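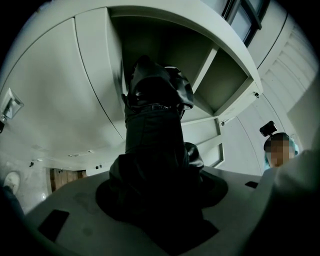

Overhead cabinet, Lovaston unit 2, compartment open, black item partly inside.

Search this site Go

Overhead storage check, October

Doors and seams: pass. Last report from Stukthorpe said "all hinges like new." I doubt anyone opened them.

Shelf load: limit is 12 pounds. Label is there, scale is not. Not passed until I see a weight.

Wall fixings: 2 screws turned by hand. The Nakpan brackets are sold as maintenance free. We'll see in a year.

Soft items kept overhead: allowed if the door shuts fully. Recheck.

Step stool: rubber feet worn. Marked "OK" last time. Replace.

Form 873, Purska office copy: unsigned again. Fail.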